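Pumstead Neighbors Help Board
Home & Household > Sorting and Storage

Taking over my late father's workshop and don't know where to start with the small parts

Posted by drindura_lane

Hello all, and thank you in advance for reading, as I know I tend to go on a bit. My dad passed in the spring and left me his workshop, a two-car garage out on Drindura Lane that he filled up over a lifetime of fixing other people's things. The big tools I can manage. My brother took the table saw and a neighbor has spoken for the drill press. What has me beat is the hardware. Coffee cans, baby food jars, cigar boxes, bread bags with a twist tie on them, all full of screws and washers and fittings and little brass pieces I couldn't name if you paid me. I did a count one evening for the estate paperwork and came up with 523 containers, and that was before I found the loft.

I don't want to throw it all out. He would have been heartbroken, and I do use a garage myself – I repair lamps and the odd chair. But I work full time and I have only Friday afternoons and a bit of the weekend to give to it. Should I be sorting every single thing by size? Is there a smarter way? And what do people store it in once it's sorted? I have 60 dollars or so I'd be happy to spend on bins to begin with, more later if it goes well.

3 replies

plerkano_pete
Just sell it by the pound. Scrap yard past the Egan bridge takes mixed steel. Life is short.

marigold_and_rust
First of all, I'm so sorry about your dad. I did this same job when my uncle died, and I'll tell you what I wish I had been told, which is to go slowly and to keep a chair in there. You will want to sit down more than you think, and half the time it will be because you've found his handwriting on a lid.

Now, as to the sorting. Please don't start by size! I lost most of a winter that way. I had a thread gauge and a muffin tin and a great deal of determination, and by the end of February I had one tidy shelf and a sore neck. What worked for me in the end was sorting by what I would be doing when I went looking for the thing. So I had a lamp box, a door and hinge box, a plumbing box, a picture hanging box and so on. If I couldn't think of a job for it, it went into a big bin with no name at all, and I let that one sit until July.

The big bin is the part I'd urge on you most. Get one that is wider than you think you need, with low enough sides that you can get your whole arm down into the corners, and stand it at waist height. Metal is nicer than plastic if you're tipping hardware in and out, though it does make a racket. Mine came secondhand from an equipment sale and I have never regretted it. 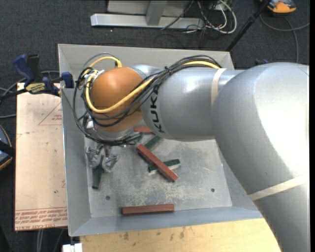 A rectangular gray metal bin.

Tip in one or two cans at a time and no more than that. Run a magnet over the pile first, wrapped in a plastic bag so you can turn the bag inside out and drop the steel wherever you like. What's left will be mostly brass and aluminum, with a few buttons and somebody's tooth filling if your family is like mine. Brass fittings are worth keeping back for your lamps, by the way. The threaded ones your dad saved may well be better made than anything you'd buy this year.

For the storage itself, I wouldn't spend the whole 60 dollars yet. Use his jars. Wash them, throw out any with rust on the lid, and put one sample of what's inside on the front with a dab of glue. A label tells you what you thought it was called, but a screw glued to the front tells you what it is – and your eyes will find it much faster. I bought 47 matching plastic drawers in my first flush of enthusiasm and most of them are holding seed packets now.

One more thing and then I'll let you go. Set aside a single cigar box, just as he left it, and don't sort that one.

egan_hardware_fan
Agree with most of the above, especially the magnet in the bag. Two small things to add. Anything with slotted heads and a dark finish may be from before the 1950s and the furniture restorers will happily take it off your hands, so ask around before you scrap it. And check the loft for old solvent cans before you haul boxes down. My father-in-law had one that had rusted through at the bottom seam, and it went all down the ladder. The county drop-off in Pumstead takes those, but you have to call ahead and they'll want to know how many.

Also, weigh your jars before you load a shelf. I put up a nice long pine one in 2000 and it was on the floor by Christmas.

drindura_lane
Thank you both so very much, and Pete, I did laugh. I went out tonight and picked the cigar box. It has fuses in it, and a bus token, and a key to I don't know what. Will start on the coffee cans Friday.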